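The sorting table got its annual going-over on 31 Oct 2020. I had put it off since September, when the fixings order from Plosham arrived and I tipped the lot into one tub with the intention of dealing with it later.

The job is simple. Small parts go on a board, the board goes on a pale, flat top, and everything is checked before it goes into a drawer. I use a matt white surface for this. Gloss throws reflections from the ceiling light, and short grey rods are hard enough to tell apart already. 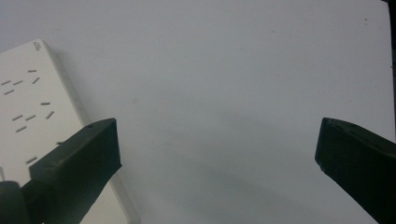
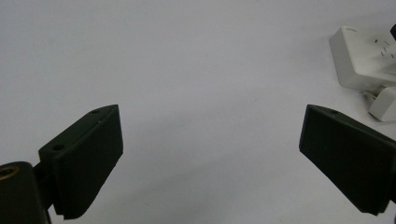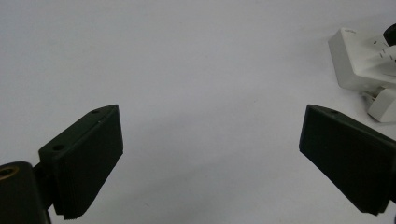 The pale top is the same in all three; the rods on their white board are in the first.

## Surface

The top is wiped with a barely damp cloth and then a dry one. I don't use spray polish. It leaves a film, and light parts slide on it when the board is moved. A few specks always come back within the hour and I have stopped chasing them.

Ghizlane Younis, who shares the workshop in Otham, prefers a dark mat. It works for her beads. For grey parts I find the shadow on a light ground more useful than the contrast on a dark one, particularly at the ends, where a burr will show as a slight thickening.

## Sorting

My order of work:

1. Tip a small amount on to the board. A dozen or so is comfortable.
2. Spread them until none are crossed.
3. Roll each one with a fingertip. A bent one wobbles.
4. Good ones into the drawer, bent ones into the jam jar.
5. Sweep the board with a soft brush before the next lot.

The delivery note said 3,000. I made it 2,348 good and 22 bent, and have written to Plosham about the rest. Essam Naciri had the same trouble with an order sent to Zadcombe and was told to weigh the bag unopened next time, so I shall do that.

## Storage

The drawers are 3 deep on the left of the bench, labelled on the front edge in pencil. Ink looked better but had to be scraped off whenever the contents changed. The bent rods are kept for stirring glue.

I still need a lid for the second drawer insert. The old one has warped and lifts at one corner, so anything thin works its way underneath when the drawer is shut quickly. I have a piece of card cut to size as a stopgap and will measure up for a proper one next week.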